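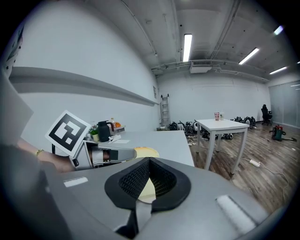 Keerthana Reddy wrote that cups should be recorded by where they stand and not by which room they belong to, since half of them never go back to the same shelf. Version 3 follows that suggestion. The old "home shelf" column is gone and the "surface" column is now required.

Lasomville Room Inventory

Contents
The inventory lists everyday things found in shared rooms in the Girmont building: what stands on the counters, what is left on the tables, what is kept on the floor. There are 3000 rows covering 13 rooms. Each row is one object or one group of like objects at one time.

Files
rooms.csv: room code, floor type, fixed furniture
items.csv: the rows themselves
labels.txt: the 74 item labels, one per line
notes.txt: free text from whoever did the round

Columns in items.csv
room: code from rooms.csv
time: morning or afternoon
surface: counter, table, wall shelf, floor, other
item: a label from labels.txt
color: main color first, accent second
group: yes or no

Labeling rules
A dark green insulated pitcher with an orange handle accent is "pitcher", color "green, orange". Do not use "thermos". A plant and its container are a single row, labeled "potted plant", with the color taken from the container. A tray gets its own row, and so does anything on it that can be named. Papers lying flat on a counter are "papers", group "yes". A notice posted on a wall goes in notes.txt.

Small cups on a white square table are "cup", surface "table". If a cup has a pattern, put the pattern colors in the color column and leave the shape of the pattern out. Backpacks lined up along a wall are "backpack", surface "floor", group "yes". Things under a table are on the floor even when they look like they go with the table.

Use "unknown" if you can't tell food from a sponge.

Known problems
Ilango Ramasamy and Oriana Navarrete used different words for shelf and ledge in the first rounds. These were merged into "wall shelf" by hand and a few may be wrong. Bottles behind larger items are under-reported. Afternoon rows for the Ellura room are missing.

Changes
Version 3: surface column required, home shelf column removed, "mug" folded into "cup".
Version 2: color accents added.

Corrections go to Annapurna Mathew with the room code and row number.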